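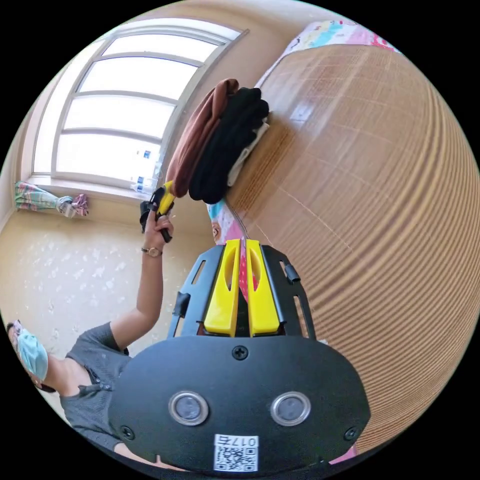

Grisow hand-held gripper, pair (left and right)

I've been using the Grisow pair for our folding study since February and I'm properly fond of it now, so I said I'd write this page myself! You hold one in each hand, do the job the way you'd do it at home, and the recordings go straight into training. No robot needed until the very end, which is lovely when you're working in people's bedrooms.

Clothes are where it earns its keep. The yellow fingers have a long slot down the middle, so they give a little and will take a thin edge of fabric without bunching it up (most of the time – very slippery linings still beat me).

What we found: Cheng-en Tsang and I recorded 600 folds across 6 homes, then trained one policy on the lot and another on only the 211 folds done on beds. The mixed one did better on every surface we tried, beds included, and I really wasn't expecting that. Sleeves are still poor. We're trying slower demonstrations next.

In the set: 2 grippers with labels fitted, spare fingers, charger, Bandgate carry case. The Bromia sync software is a separate download.

Check the label before you start, as I once did a whole morning with left and right swapped over (sorry, Cheng-en). Wipe the round sensor windows with a dry cloth only.

Loan sets go out from the Kwok store, just ask for me.

Wing-sze Leung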